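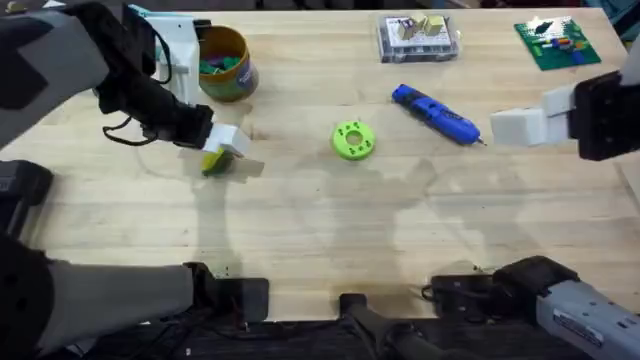

Both arms over the table, May

Dratum thin client as a print and file server, day 3

Okay, picking up where I stopped. The Dratum still won't boot from the USB stick unless I pull the power brick, count to 11 and plug it back in with the stick already seated. Warm reboot gets me the vendor logo and then nothing. I tried both front ports and the one on the back, same deal. Jahangir thought it might be the stick, so I swapped in the old one from the Kurnton box and got exactly the same thing (sorry Jahangir).

Serial console works though! The header is the four pins next to the battery. Ground is the one closest to the battery and not the one the forum post says, so if you're copying my notes, check with a meter first. I lost most of a morning to that.

What I got from the boot log: it finds the eMMC, complains about a bad checksum on the second partition, and carries on anyway. I've left that partition alone. There's a full dump of it on the Darnholm share, in the folder called dratum-old, don't delete it please.
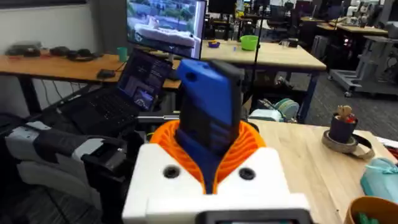 Heat and power

Ran the stress test for 40 minutes with the lid on. Clock starts at the full speed and then drops to 700 MHz and just sits there, which is pretty sad. Lid off, it never throttles. I had a scrap heatsink from the dead Nechyporuk switch, so I cut it down with the hacksaw and stuck it on with the thermal tape. Ugly as anything, and the lid bulges a bit, but the clock stayed up for the whole second run.

Still want to try it with the drive plugged in, because the drive pulls from the same supply and I don't trust that brick at all. It whines when it's loaded.

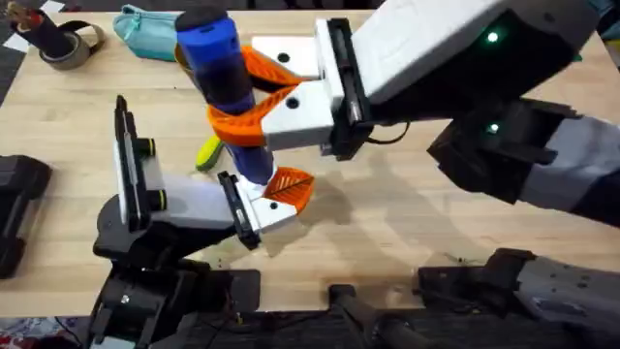
Rokeya Pathirana
Bench technician

Printing works from my laptop and from the front desk machine. File copies are fine going in and slow coming out, and I have no idea why yet. Could be the cable, could be the cheap network chip.

To do:
Try the other network cable
Find a better 12 V brick
Set the clock, it thinks it's 1970 after every cold boot, so new coin cell
Ask Jahangir if he kept the screws for the lid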